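Laborbuch Greifervergleich, Mai, Eintrag ab 10 Uhr

Weiter mit dem Korb in der Simulation. Ziel heute: schmale Finger (Satz Paul) gegen flache Pads (Satz Drodis), jeweils am Henkel und am Rand. Controller unverändert, Kadance mit den Verstärkungen vom letzten Eintrag. Sumaiya hat das Kollisionsmodell vom Geflecht neu exportiert, jetzt 3.967 Dreiecke. Läuft damit flüssig, vorher Ruckler bei jedem Kontakt.

Ansicht aus der Handkamera, Korb stark gekippt im Bild, der andere Arm links mit offenem Greifer beim Henkel. Für die Henkelerkennung reicht der Ausschnitt. Der grüne Rasen scheint durch das Geflecht, die Segmentierung macht daraus Löcher im Korb. Maske vorerst von Hand geschlossen.

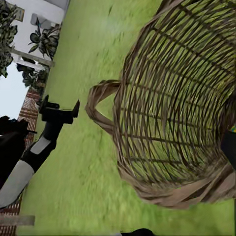
Emiko meint dazu, der Vergleich sei so nicht fair, die Pads bräuchten am Rand weniger Schließkraft als die schmalen Finger, und mit gleichem Grenzwert messe man vor allem den Regler. Sie würde die Kraft pro Fingersatz einzeln einstellen und erst danach vergleichen.

Stimmt wohl. Also zwei Durchgänge pro Satz: einmal gleicher Grenzwert, einmal einzeln abgestimmt. Reibwert bleibt bei beiden gleich — sonst weiß ich am Ende wieder nicht, woran es lag.

Offen:
Maske automatisch schließen (Malsha fragen)
Zeitversatz zwischen den beiden Armen im Log prüfen
Startpose für den Randgriff speichern, fehlt in der Konfiguration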